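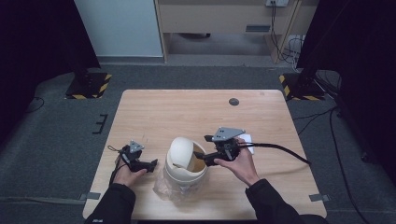 Light wood table, two hand-held grippers, white container with the swing lid tilted open.

June 19, 2022

Arrest reconciliation, Drirnena party office clashes. Continues from the April entry on source ranking.

Input today: 142 reports covering the damage to the two party offices and the street fighting that followed. Sources are police bulletins, court lists, the Grason district pages and party press notes. Export came through Cekatel with the headline and body fields merged again. Split them on the first line break. Fails where the headline wraps, so those were fixed by hand and marked S in the log.

Problem as it stands: the press reports a running arrest total. The total goes up with each report and never comes down, including after people are let off on bail. The bulletins list persons by name and section charged. The two series cannot be compared directly, and the old sheet compares them directly.

Working definitions for this pass:

Detained: taken to a station, no charge recorded.
Arrested: named in a bulletin or court list with at least one section.
Station bail: arrested, released by the station, no magistrate involved.
Remanded: sent to custody by a magistrate.
Surrendered: went to the station or court by appointment. Counts as arrested from the date on the bulletin, whatever date the party note gives.

A person can hold several of these in sequence. The old sheet had one status column and overwrote it. Replaced with one row per person per status change, with the source ID on every row. "In custody" in a newspaper report is ambiguous between detained and remanded. Coded as U until a court list settles it.

Removed 32 reports as duplicates. Matched on body text after stripping the byline and place line. Agency copy with an added local paragraph is kept, and only the added paragraph is coded. One report looked like a duplicate and is a correction: same text, different charge section. Kept both, linked them, later one governs.

Named persons after merging spellings: 40. Merging was slow. Initials move from front to back between sources, and house names are used as surnames in some bulletins. Rule used: same initial, same age, same police station. Two of the three is a candidate match only and goes to Sumaiya Ranasinghe for a second read. Did not use party post as a match field. "Ward secretary" and "local secretary" get swapped freely, and both sides list former officeholders under their old titles.

Party affiliation: taken from the bulletin if given, otherwise from the party's own note, otherwise blank. Affiliation assigned only by the opposing party's note is not accepted. This leaves more blanks on one side than the other. Needs a sentence in the methods text.

Charges. Unlawful assembly and property damage appear nearly everywhere. Assault on a public servant is the one that matters for bail, and the reports are loosest on it. "Attacked police" in a headline is not evidence of the section. Coded only where a bulletin or court list prints it. Several people bailed at the station have press reports saying they attacked officers and no such section on paper. Left as a discrepancy flag. No view taken on which is right.

The Baranauskienė road incident is still not placed. The old sheet treats it as part of the office clash. Location is close, time is later, and the station diary opens a separate case number. Proposed handling is to split by case number and carry a parent event ID, so anyone who wants a single event can roll it up.

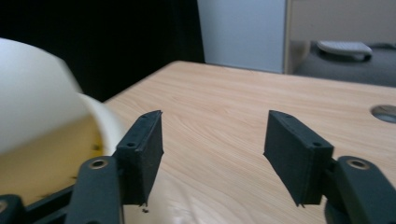 Irfan Bhutto objects to the split. His point is that the police open a second case number whenever a different officer files the complaint, so case number measures paperwork and will inflate the event count in every district with more than one station in range. He would split only where the group on the street is different, and would accept a time gap if no group is named in any source. He also wants the parent ID kept whichever way it goes.

Fair on the inflation. The difficulty is that the group is named in only a few reports, and those come mostly from party notes. Compromise entered for now: case number stays as its own column, event ID is not split, Baranauskienė road flagged as disputed. Maham Lodhi to decide after seeing both versions of the table.

Open:
Court lists for the second hearing not posted yet. U codes wait on these.
Ask Brisa Barrera for the uncropped scan of the Grason page, the bail paragraph runs under the fold.
Old sheet locked as read only, do not edit.
Headline split needs a proper fix before the next export.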